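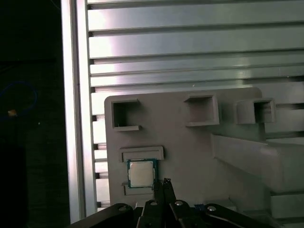

Square pockets on a gray plate at Titico, with a lot of shiny aluminum behind it.

I've been meaning to get out to Brorkcombe for the Titico open day for years, and every single year something gets in the way (last time it was my car, the time before that it was a wedding). This July I finally made it! Titico fixes up old computers and sells them on or passes them to schools, and once a year they let regular people like me wander through and ask annoying questions. If you've ever had a dead laptop sitting in a closet making you feel guilty, this is your kind of day out.

Getting there is half the fun, or at least half the day. I took the train and then the bus up the hill, and the bus goes the long way through every cul-de-sac in the county. Get off at the stop by the feed store and walk back a little. I stayed on one stop too long and got to see a very nice cemetery. Titico has the ground floor of the old Skosport building, where they used to make bowling shoes and ice skates, and the faded Skosport lettering is still up there on the brick. I love a building like that. The stairs are worn down in the middle and the whole entry hall still smells faintly of leather, or maybe I just wanted it to.

Tickets were 6 dollars at the door, cash only, and you get a paper wristband and a coupon for a drink. Tours go out in small groups, and ours was a good mix: a couple of retired folks, a dad with a very serious little girl who had brought her own screwdriver, and a college kid who clearly knew more than all of us but was sweet about it.

The first stop is the drop-off room, where everything lands when people bring it in. Shelves and shelves of beige towers! I saw the exact model I wrote my high school papers on and got a bit emotional. Our guide explained how they sort things. Anything with a hard drive goes to be wiped before anybody does anything else with it, and that was the question everyone in the group wanted answered. You can ask for a certificate once it's finished. I had no idea, and I've got a drawer of old drives at home that I've been too nervous to part with, so that's a job for next month.

After that you see the cleaning area, and wow, the dust. They had a jar of it on the counter. They also had a box of things found inside computers over the years: hairpins, a plastic dinosaur, a fortune cookie slip, half a pretzel. The little girl with the screwdriver spent longer at that box than anywhere else and I can't say I blame her.

Then we moved on to the part I'd come for, memory and parts. I have an old desktop at home that takes forever to open anything, and I'd always figured it was just old. The guide said that with a machine like mine the first thing to look at is how much memory it has, and the second is whether it still runs on a spinning drive. Swapping either one is a lot less scary than I'd built it up to be. Power off, unplug it, touch some bare metal on the case, line up the notch, and press until the clips snap in at the ends. She said most people don't press hard enough because they're scared of breaking something – which is me exactly.

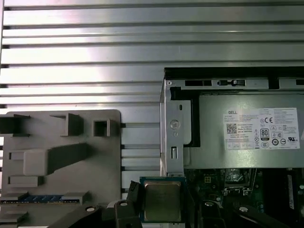 A memory module held at both ends, blue board and gold contacts, with an open computer off to the right.

There was a hands-on table afterward with some junk boards to practice on. I put a stick in and took it out again until I'd stopped wincing at the click. The dad got his in backwards, or tried to, and was corrected by his daughter. You could also test yourself on matching old cables to the right sockets, and I did terribly. I had to have a SCSI connector explained to me and I've already forgotten what it was for.

The whole tour is supposed to last an hour and ours ran closer to two with all the questions, but they didn't hurry us along at all. My one complaint is that the talk on recycling was held in the loading bay with the big door open, and between the delivery trucks and the wind I caught every other word. What I did hear was interesting (mostly about what happens to circuit boards that can't be saved) and I'd have liked a handout. Also, there's one restroom. Plan ahead.

The shop at the end is dangerous. I went in for nothing and came out with a memory upgrade for my desktop, a keyboard with the loudest keys you have ever heard, and a tote bag. The keyboard was 12 dollars and I'm typing this on it now, to the great sorrow of everyone else in my house. They'll look up which memory fits your machine if you bring the model number, so write it down before you leave home. I had to call my sister and have her crawl under my desk.

For lunch I walked over to Ong, the noodle place across the street, and used up the rest of my cash. Get the dumplings! They come 6 to a plate with a dark, vinegary sauce and I could easily have put away a second order. It fills up quickly once the late morning tours let out, so either go early or do what I did and take the stool by the window that everyone avoids because of the draft.

The last bus back down the hill leaves at a quarter past five and it really is the last one. I cut it close, jogging down the road with a keyboard under my arm. The memory is still in its bag on my kitchen table as I write, and I'm going to put it in this weekend, once I've found the right screwdriver.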